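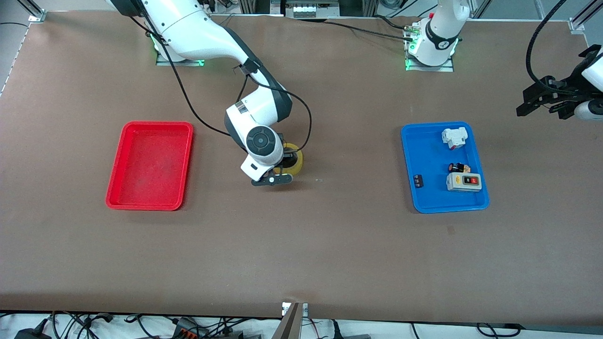 Two white robot arms over a brown work surface, with a red tray and a blue one.

Review: Veltier Coastal Planning Tracker

I have used the Veltier tracker since June to follow building permits along the shore between Skellevent and Rillberg. It is a paid web service that collects permit applications, court filings and zoning notices from the local planning offices and puts them on one map. I pay for the single-user plan, which costs 9 euros a month.

Setup took one evening. You draw a shape on the map, pick the kinds of notices you want, and enter an email address. My shape covers the dunes north of Skellevent and the old campground behind them. The free plan allows one shape. The paid plan allows 7.

The alerts are the main reason to get it. The planning office in Skellevent posts its notices as scanned pages on a site that is hard to search, and the window for filing an objection is short. Veltier had most new notices on the map within 48 hours. The slowest one I noticed was a change of land use near the Nieto hotel site, which was posted on a Thursday and reached me the next Tuesday. By then the neighbors had already heard about it from the surveyors.

Search is decent. You can look up a parcel number, an owner or a case number, and results open next to the original scan. The text recognition has trouble with stamps and handwriting, so check parcel numbers against the scan before you put one in a letter. On two of my files the last digit was wrong.

Court material is thin. The Nieto case has been in front of the district court for a long time, and the tracker lists the hearings but has almost none of the rulings. I still had to go to the registry in Rillberg and pay for copies. The sales page says "full case history," and I would not count on that.

The protected area layer is the part I would most like to see fixed. It shows the dune boundary as one thick line, and at closest zoom the line covers about 200 feet of ground. Whether a foundation is inside or outside the boundary is often the whole argument. The official map at the planning office is still the one to use for that.

The phone version works but is slow on the beach, where the signal is poor. Maps can't be saved for offline use. Exporting a file to PDF is quick and keeps the dates and page numbers in order.

Support answered my first question the same day. My second, sent on a Sunday, took a week.

For a residents' group or a local reporter, the paid plan is worth the money for the alerts alone. If you only care about one parcel, the free plan will do. Lawyers will want something with better court records.

Rating: 7 out of 10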